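14th April

Rain until lunch and then one of those washed, blowy afternoons when the light keeps coming and going across the kitchen floor, and I got nothing sensible done because I had decided that this was the day for the sourdough, and sourdough, as I am learning at my great age, does not care to share you with anything else.

I ought to write down how it has gone since February, as I've been very bad about keeping this diary up and the starter has a better memory than I do. It came home in a jam jar from the bakery in Lurdale, the little one down the steps, where they will give you a spoonful if you ask before ten and buy something while you're about it (I bought two cheese scones, and ate both on the bus). For the first fortnight it sulked. I fed it, I stirred it, I moved it from the windowsill to the airing cupboard and back to the windowsill, and it lay there smelling of nail varnish. Then one morning it had climbed out of the jar and halfway down the outside, and I was so pleased that I left the mess where it was and went to fetch my reading glasses so as to see it properly.

The first three loaves I shall pass over. The fourth was edible toasted. The fifth I was rather proud of until I cut it and found a hole straight through the middle you could have posted a letter in. All that while I was going by the old pamphlet that came with the mixing bowl, which tells you to leave the dough "until ready", and I do think whoever wrote that had never stood in a cold kitchen at six in the evening wondering what ready might look like and whether there would be any supper.

What has made the difference is flour. I had been using up the plain, out of thrift, and in March, on the way back from the dentist, I stopped at Qureshi on the corner and bought a proper bag of strong white and a smaller one of wholemeal rye. The shop is a joy, by the way, and I don't know why I went past it for so many years. They have the flours on the bottom shelf by the door, next to the lentils, and above them all the spices in clear bags with the labels written by hand. I came out with the flour and also cardamom, dried limes, a tin of something I have yet to open and a new washing-up brush. The dentist, for the record, was pleased with the upper left and gloomy about the lower right.

So today. I have it all written on the back of an envelope but the envelope already has butter on it, so I'll copy it in here. 400 grams of the strong white, with a good handful of the rye for flavour, 8 grams of salt, and the starter taken when it was at its liveliest, straight after breakfast. Water I do by feel now. I mixed it with my hands, left it under the blue cloth while I did the bathroom, came back and folded it over itself, went off and wrote to the council about the drain, came back and folded it again, and so on through the morning. There is something very companionable about it. It gets silkier every time and starts to push back at you a little, like a cat that has decided to be stroked after all.

While it was having its long rest I sat down at the table with a pot of tea and meant to read, but ended up sorting through things on the laptop instead, which is where an afternoon goes if you let it.

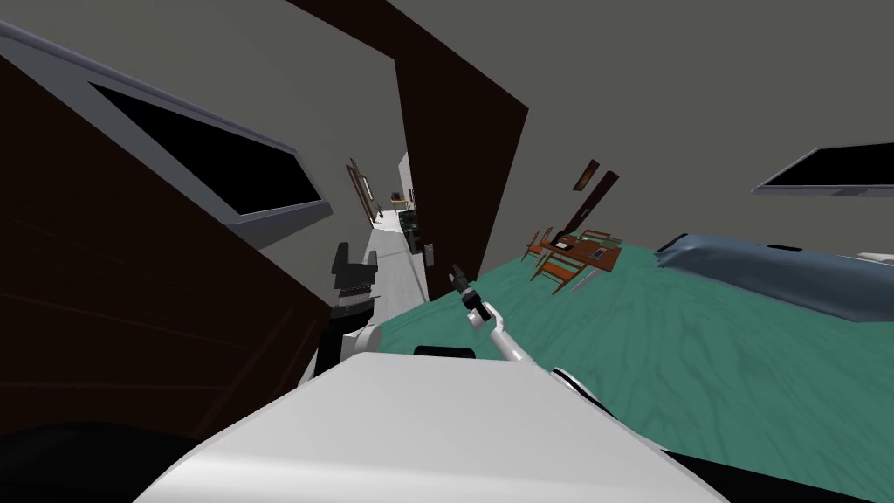
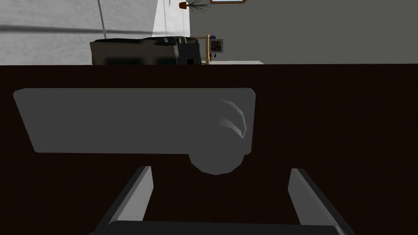 Two computer-made interiors.

The tea went cold, of course. I made another pot and remembered the dough only when the church clock struck, and ran at it with floury hands, but it was perfectly all right and had risen up under its cloth in a great soft dome. Shaping is still my weak point. The book from the library (Stiltusura, it's called, after some village in the hills where they all bake in one oven on the same morning, and it's mostly photographs of the oven) says to draw the dough towards you across the worktop until the skin tightens. Mine either slides about like soap or sticks fast. Today I tried with hardly any flour on the worktop at all and wet hands, and it came together better than it ever has, a neat tight round with only one wrinkle, and I put it wrinkle side up in the colander lined with a tea towel, as I refuse to buy one of those baskets until I've earned it.

Then the oven, which is its own story. It is a Kurnent, older than the kitchen, and the numbers have rubbed off the dial, so that I go by the angle of the knob and a certain amount of prayer. I have the iron casserole in there to heat for as long as I can bear to think of the electricity. Tipping the dough in is the frightening part. You have to be brave and quick and have your sleeves rolled down, and I'd forgotten the last of these once already and have the mark on my wrist to show for it. In it went, a bit lopsided, lid on, and I stood there holding the oven gloves for a while as if something more might be asked of me.

I do love the wait. The smell starts so faintly that you think you are imagining it, and then it is all up the stairs and in the coats. I swept the floor. I put the bins out. I looked at page 163 of the library book, which is the one with the soup, and thought that I might do the soup tomorrow if there are leeks. When I took the lid off, the loaf had opened along the cut and lifted up at one side in a real crust, properly curled, the sort I've been admiring in other people's windows, and I said "oh!" out loud to the empty kitchen.

And then you must leave it to cool. It crackled at me from the rack for a good while, tiny ticking noises. I know perfectly well that it should be quite cold before it's cut and that the inside goes gummy otherwise, and I lasted until the end of the six o'clock news. It was a touch gummy. It was also the best thing I have eaten since Christmas, with too much butter and the end of the damson jam, standing up at the worktop because I couldn't be bothered to lay a place. The holes are even, or nearly, and it has that sour edge at the back which I'd been missing, and I put that down to the rye.

Things to remember for next time. A little more salt, perhaps. Wet hands for the shaping. Take the casserole off the bottom shelf, as the underneath caught and I had to saw at it. Feed the starter tonight before bed, and not stand the jar on the library book. Ask in Lurdale whether they ever sell the semolina they use under theirs, and go on the 126 as it stops nearer the steps and I shan't have the hill with a heavy bag.

I've wrapped half for the freezer and left the rest cut side down on the board. It has started raining again, and the gutter over the back door is making that noise, so I must write that down somewhere too. Leeks, gutter, semolina, stamps.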